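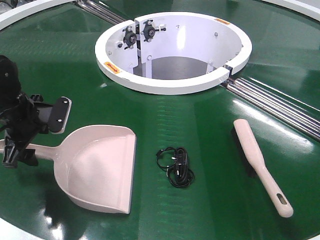 質問:緑のつやつやした丸い天板に、細かいすり傷が増えてきました。普段の手入れは何でするのがよいでしょうか。

回答:固く絞った柔らかい布で拭いて、そのあと乾いた布でもう一度なでておけば普段は十分です。研磨剤入りのものは、つやがまだらになるので避けたほうが無難です。

工作室の道具・台まわり掲示板 > 回転台・丸テーブル
投稿開始 02/07/2012

kan_no_hito
上の質問をしたkan_no_hitoです。さっそくのお返事、ありがとうございました。ついでにもう少し聞いてもいいでしょうか。うちの台は天板が緑の光沢仕上げで、ふちが白く一段上がっている丸い形です。真ん中に白い筒のような囲いが立っていて、上から覗くと奥に灰色の金属の床が見えます。天板を拭くのは慣れたのですが、この筒の内側をどこまで触ってよいのか毎回迷っています。前に使っていた方から引き継いだとき、説明書はついてきませんでした。

zuncombe堂
kanさん、こんばんは。白い筒のある台、いいですねえ。私は筒の内側は乾いた布だけと決めています。水気のある布で拭いていた時期もあるのですが、ねじの頭のまわりに水が残るのがどうにも気になって、結局やめました。内側の壁に黒い金具がついている型でしたら、その根元は布を巻いた割り箸でそっとなぞるくらいがちょうどいいと思います。私はぐいぐいやって布の糸を引っかけたことがあり、ピンセットで抜くのに一晩かかりました(笑)

みどり天板
横から失礼します。私はzuncombe堂さんと少し意見が違います。筒の内側も白いつやのある塗装なら、固く絞った布で拭いても傷みませんよ。乾いた布だけだと、ほこりの粒を引きずって、かえって細い筋がつきます。うちの台は直径108センチで、毎週ぬるま湯で絞った布を使っていますが、白いところは今もきれいなものです。大事なのは先に刷毛でほこりを払っておくことで、濡らすか濡らさないかはその次の話だと思っています。

zuncombe堂
みどり天板さん、なるほど、刷毛が先というのは大賛成です。ただ、筒の壁には縦に継ぎ目の隙間がある型も多いでしょう。あそこに水が入ると、いつ乾いたのか外からはわからないのです。気にしすぎと言われればそれまでなのですが、どうも性分でして。

みどり天板
継ぎ目のところだけは、たしかに私も乾いた布にしています。そこは一致ですね!

tandport_2
すり傷のほうですが、光沢の緑は照明が映り込むので、実際より傷が多く見えることがあります。真上の明かりを消して、窓からの光だけで斜めに見てみてください。爪を滑らせて引っかからない程度の傷なら、私なら何もしません。以前、気になって全体を磨いたら、磨いた所だけ映り方が変わってしまって、そちらのほうがずっと目につくようになりました。あのときは家族にも「前のほうがよかったね」と言われ、しばらくしょんぼりしていました。

kan_no_hito
みなさん、ご丁寧にありがとうございます。さっそく明かりを消して見てみたら、半分くらいは気にならなくなりました。あとの半分は、ええ、やっぱり傷でした。もうひとつだけ。筒の上のふちに、小さいオレンジ色のラベルが二枚貼ってあります。手前の一枚の端がめくれてきたら、はがしてしまっても構わないものでしょうか。今のところは大丈夫なのですが、拭くたびに布が当たるのが心配で。

sorell_kobo
それは注意書きのラベルでしょうから、はがさないほうがいいです。字が小さくて読みにくくても、次に使う人のために残しておくものだと思います。めくれたら、のりを楊枝の先にほんの少しつけて戻すといいですよ。布はラベルの真ん中から外へ向けて動かすと端が起きにくいです。

tandport_2
私は古いラベルは思い切って貼り替える派です。のりで戻しても、夏になるとまた浮いてきませんか。うちは8月にだめになりました。同じ内容のものを作って貼れば済むことですし。

sorell_kobo
同じ内容のものがきちんと用意できるなら、貼り替えでもいいと思います。ただ、元の文面を控えないまま先にはがしてしまう人が本当に多いのです。まず書き写す、それからはがす、の順でお願いしたいです。

みどり天板
あと、白いふちの内側の角にたまるほこり、みなさんどうされていますか。私は絵筆の平たいのを使っています。332円で買ったものですが、毛が柔らかくて、もう長いこと活躍しています。200円くらいのも試したら毛が抜けて、ほこりを取っているのか毛を足しているのかわからなくなりました。

zuncombe堂
絵筆、いいことを聞きました。私は使い古しの化粧筆です。妻に見つかるたびに「それ、まだ使ってるの」と呆れられますが、角に沿わせるにはあれが一番具合がいいのです。

kan_no_hito
平筆、明日探してきます。それから、台の奥に金属の棒が並んでいるところがあって、ぴかぴかなのでつい拭きたくなるのですが、あそこはどうでしょう。油を引いたほうがいいのか、触らないのがいいのか。

tandport_2
棒は乾いた布で指紋だけ取って、油は型がわかるまで待ったほうがいいと思います。裏側か脚のあたりに型番の札がないか、一度見てみてください。

kan_no_hito
わかりました。週末にもぐって探してみます。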